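### 4.2 Objects that would rather not be picked up

The first term of the Dranenier project was spent on wooden blocks, and our students became extremely good at blocks. When the course moved on to household clearing in December, the same students, holding the same grippers, became beginners again within one afternoon. This section covers what changed.

Each student pair was given 50 tasks from the Wumell list, a plain text file of things people leave on tables. A task names one object and one place for it to go. The list says nothing about how to hold anything, an omission the students first took for a mistake and later for cruelty. In all we kept 400 demonstrations for training.

Cartons were the gentle introduction. They have flat, parallel sides, and the two jaws can meet them squarely, as in Figure 2. The difficulty is in what surrounds them. A carton among plastic bags and a cup lying on its side has to be approached by a route that leaves the neighbours alone, and our marking scheme took a point off for every neighbour moved.

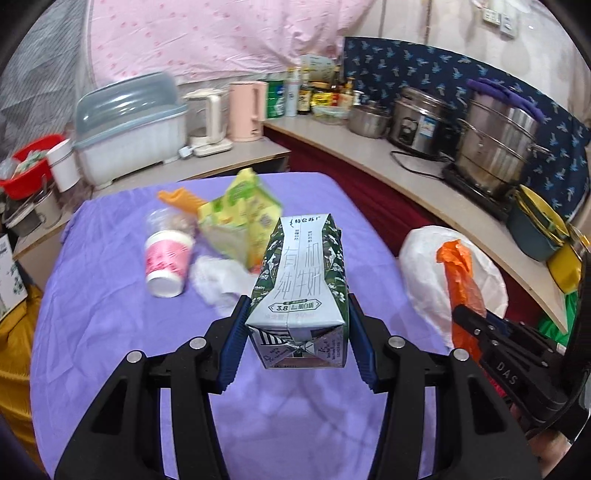 **Figure 2.** A milk carton clamped between the blue finger pads of one gripper. A second gripper comes in from the right.

Marks for cartons were high enough that one group asked whether the exercise could be skipped. It could not, mostly because the policy trained on that group's data (we call it Plurnilura, after a vote we now regret) had learned to treat every object as a carton. It closed the jaws to carton width and waited. Faced with a sock, it waited for quite a long time.

Soft packaging needed a separate set of instructions. A crumpled bag offers no obvious side, and its shape changes as soon as it is touched. We asked students to choose a grasp point before moving and to say it aloud. Compliance was good for the first ten minutes. Pinching low on the bag gave a view of most of its surface, useful for the labelling step, though it also left the top free to lean wherever it liked. Pinching the middle was steadier and hid the print.
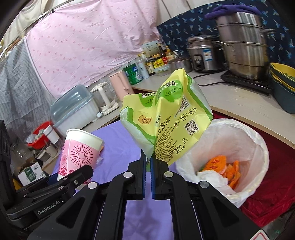
**R. Koskela**
*Teaching assistant and corresponding author, Dranenier student project*

We did not settle the argument between low and middle grasps. Both were allowed, and students recorded which they had used in a notes column whose 3570 words include several opinions about the marking scheme. Two annotators then read the notes beside the recordings and corrected the grasp label where the two disagreed. Where the annotators disagreed with each other - chiefly over what counts as the middle of a bag - the demonstration was left out of the comparison in Section 5 but kept for training.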